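Notebook, 22 August 2018 – open day at Cundberg, the bin bench

Went over with Socorro Villca after lunch, and I'm so glad we stayed for the second run.
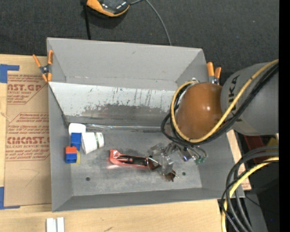
What I want to remember

They work out of a big gray metal bin with flared walls, held by orange-gripped clamps, and they leave the clutter in on purpose – blocks, a white cup on its side, a red and black hand tool lying nearly flat on the floor of it. The tool is the hard one, they told us, all that glossy red, and I can well believe it after our own troubles in June.

Socorro asked (bless her, she always does) how long a session lasts. Up to 60 picks, then a break to check the tubing. We were allowed 3 tries each at choosing the next object, which was more fun than it sounds!

To do: write and thank them, ask for the clamp supplier, and see if Echeverri would lend us a bin to try at home.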